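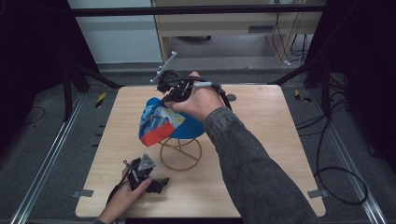

A square tabletop in light wood, with a fine grain running across it.

I've wanted to see the furniture works in Clarnberg ever since my aunt left me one of their kitchen tables, and in January they finally held an open day on a date I could make. It's 50 miles from my place, most of it behind trucks, so I got there late and missed the welcome coffee. There was still cake, though!

You start in the lumber shed, which was my favorite part by a mile. The boards come down from a mill near Ginberg and sit stacked with thin strips between them so the air can get through. Our guide let us hold a board fresh off the truck and then one that had been drying for three years, and the difference in weight is just silly. I kept picking up the heavy one again to check (the man behind me did too, so I didn't feel too bad).

Next comes the machine hall. Ear protectors on, stay behind the yellow line, no bags. They were gluing up tops that morning, and I learned that you flip every other board so the growth rings curve the opposite way, which helps keep the whole thing flat. I looked under my own table when I got home and sure enough, that's how it was done. The sanding room was closed for a new dust system, which was a bit of a letdown – I'd been hoping to see how they get that silky edge.

Upstairs there's a small showroom with the Lavoie range, their newest, all rounded corners and skinny legs. Pretty, but I like the older stuff better. The seconds corner was more my speed. I went back and forth over a stool with a little knot in the seat, marked down to 200 dollars, and left without it. I've regretted it ever since.

If you're thinking of going, take the Citport exit and ignore the sign for the main gate, as visitors park around the back by the lumber shed. Wear real shoes and bring a sweater, the sheds aren't heated. The tour runs long, the last one leaves at 3, and the cake was gone well before that.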